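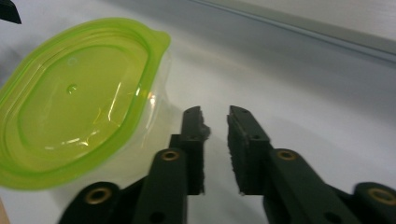
Figure 3. View from the wrist camera of the Roltum hand tool, jaws open, with the oval lidded container used in the lid task.

4.2 Lids and the limits of a home-built tool

The lid task is where our claims for the Roltum tool need the most care. Build logs for low-cost grippers, including our own early notes, tend to report that the tool "handles kitchen items" and leave it there. We think that phrase covers too much. A block or a cup can be picked up with a sloppy grip. A fitted lid asks for force at one spot, in one direction, while the rest of the container stays put.

The container in Figure 3 has a green see-through lid with a thick rim and a small pointed tab at one end. The tab is the obvious target. It is also small next to the finger pads, and the clear wall below it gives the camera very little to work with against a white tabletop. We had expected the Firon tracking software to find the container by its outline. In practice it followed the green rim and mostly ignored the body, so any estimate of height came from the lid alone. Whether that counts as seeing the container is a fair question.

We ran 12 trials with the tool held by hand and 15 with the same finger assembly mounted on the bench arm. Hand-held trials went better, and we do not think the tool deserves the credit. A person holding it corrects the wrist angle without thinking, and our logs have no channel that separates this help from the work of the linkage. Anyone who reads the hand-held numbers as a measure of the gripper is measuring the person too. The bench arm trials are the more useful set, and they are less flattering: the pads often slid along the rim before they reached the tab.

Pad wear is a second concern. The dark lining on the inner faces was cut by hand and glued on in our shared workshop, and in Figure 3 its edges are already rough, with small bits sticking out into the gap. The Udier parts list we started from gives no service life for the lining. We logged 1098 closures across all tasks since the build was finished in December, but did not record when the edges began to fray, so we cannot say how much of the slip comes from wear and how much from the shape of the rim. We should have photographed the pads on a fixed schedule.

The joints gave less trouble. Brass-colored bushings are set into the black plastic links, and we found no play in them that we could feel by hand - a weak test, and we report it as one. A dial gauge would settle the matter, and the workshop did not have one.

For these reasons we leave the lid task out of the summary score in Section 5. Including it would raise the hand-held average and lower the bench average, and neither change would tell a reader much about whether the design is worth copying.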